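Work and Automation, Unit 6 notes
Folding at the Paklow returns hall

Reading for this unit: the Griltberg case file, sections 1 and 2. Bring the task sheet to class with the "who does it now" column filled in.

Background

Paklow handles returned clothing for online shops. Goods come in opened and tried on, and they leave folded, bagged and relabeled. The Griltberg hall takes in 3000 garments on a normal day and employs 110 people across its shifts. Of those, 69 were listed as "folding and finishing" before the trial with two-armed folding stations began in May. The stations were set up by an outside firm, Dostden, under a contract the staff have not been shown.

What was promised

The notice on the break room wall said the stations would "free colleagues for more valuable tasks." Look for the list of those tasks in the case file. There isn't one. The closest thing is a line about quality checks, a job the folders were already doing with their hands as they folded: feeling for damp, spotting a pulled seam, noticing perfume or deodorant marks.

So the first question to ask of any claim like this is what the old job contained. A job title usually names one piece of the work. Automate that piece and the rest has to go somewhere, often to a person with less time for it.

What changed on the floor

Folders became "station attendants." An attendant looks after 2 stations, lays out the next garment, clears a bad fold and presses resume. Several said the day felt longer. Folding has a rhythm, and a person can talk while doing it. Watching for a stop does not leave the mind free in the same way.

Pay stayed the same for existing staff. New hires come in one grade lower, on the grounds that attending needs less skill. Keep this in mind when you read that "no wages were cut."

Bad folds are logged by the attendant. Refolds done by hand are not logged at all, and the hand refolds then count toward the station's output. I would not trust any productivity figure from this trial until that is fixed.

Compare: Vương

The smaller Vương site kept hand folding and bought height-adjustable tables and better lighting. Complaints about sore shoulders fell there. The case file gives this half a page. Ask yourself why the cheaper change gets so little space, and who writes case files.

A fair point on the other side: repetitive strain is real, and some Griltberg staff were glad to stop. Any argument that treats hand folding as a lost craft should be put to someone who did it for ten years.

For class

Pick one garment type and write down every decision a person makes between picking it up and setting it on the stack. T-shirts look easy. Start with one lying in a heap and work out where the sleeves are.
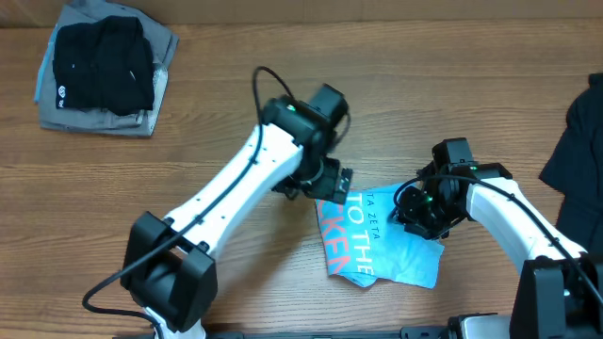
One attendant at Griltberg read these notes before they went out and objected to the part about rhythm: the old quota sheet left no time for talking either, and she would rather babysit 2 machines than go back to it, as long as the refolds she does by hand are put down under her own name.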